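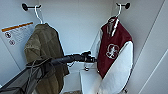 Speaker notes: Theophilus Ayaaba, Trorkden Facilities
Saturday, July 15, 2023

Opening. Thank Priit for the intro. Do not mention the parking.

The Rebane is a tidying service sold by Gredix. You pay monthly, they send the arm, the software and a fellow named Urmas on the phone. Slide up now is the wardrobe job: two jackets on hangers, gripper in between. Let people look at the varsity jacket. Somebody will ask whose it is. Move on.

What the brochure promises: "garment care at the speed of life". Pause here. My life has apparently been quite slow, so fair enough.

What we paid: $400 a month on a trial plan, 30 days' notice to get out. Read the notice clause aloud, it's short and the font is grey.

Good bits. Setup took 3 visits, which beats the Muritz by a fortnight. It copes with plain hangers. Urmas picks up the phone.

Less good bits. Soft things with no fixed shape. Bulky sleeves. The colour settings on the tablet, which Kristaps still defends.

Next slide, the lounge. Blue sofa, a couple of cushions, gripper empty over the back rest. Leave it up while I have some water.
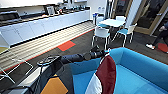
Would we renew?

Show of hands first, then tell them: yes for the wardrobes, undecided on the lounge. Ask Gredix for a split price. Deividas has the order form if anyone's keen. Questions until they turn the lights off.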